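A Place for Every Small Part

by Juwita Krishnan 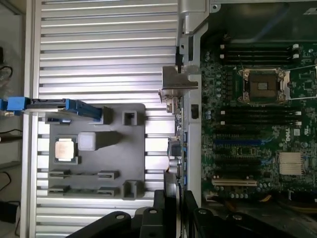
I have a strong opinion about trays, and I know it is not a popular subject. When people talk about repairing or rebuilding an old computer, they talk about processors, memory and price. Very few of them talk about where you put the processor while your hands are busy with something else. For me this is the real question of the workbench. Look at the dark grey tray beside the open Dell: the chip has its own square pocket, and the long slots in the lower part are there for memory modules. The chip sits with its silver side up, very calm, while the socket on the green board is open and empty. I would trust a person who works like this with my own machine.

I learned the trade in a small shop called Sidach, where the owner, Herman Majimbun, kept loose parts in the lids of jam jars. He was a clever man and I respect him still. But I saw him search for one screw during a whole lunch break, and once I saw him put his elbow on a memory module that was lying on a towel. He told me that a good technician remembers where everything is. I believed this for a long time. Now I think that remembering is a job we should give to the bench, so the head is free for the fault we are looking for.

There is an argument against me and I want to be fair to it. A tray with shaped pockets fits only the parts it was made for. If tomorrow somebody brings a machine with a different size of processor, the pocket is useless, or worse, you force the part into it. My colleague Danang Nugroho prefers a flat rubber mat for this reason. He draws squares on it with chalk and writes in each square what belongs there. It costs almost nothing and he can wipe it off in the evening. I have tried his mat, and it is good until somebody bumps the table.

Price is the other complaint. We paid 55 dollars for our first tray, and my manager at the time asked me if it was made of silver. In the same year the shop wrote off 186 dollars for one processor that fell from the bench and landed on its edge. I did not say anything to him about this, but I kept both receipts in the same envelope.

What I like most is a small thing. A tray with empty pockets tells you what is missing. When you close a case and one module is still lying in its slot, you see it at once, and you open the case again before the customer has to come back angry. A jar lid cannot do this. It looks the same if you have forgotten something or not.

I also think it teaches beginners better than a speech. When a new person started with us in November, I did not give her a long explanation about order. I gave her the tray and an old desktop, and I asked her to take out the parts and put them back. She was slow on the first day. After 5 days she was putting each part in its place without looking at me for permission, and she had started to lay out her screwdrivers in the same way, which I never asked for.

So please, if you are setting up a bench at home or in a school, buy the tray first, or make one from wood or foam if you have the patience. The expensive screwdriver set can wait until next month.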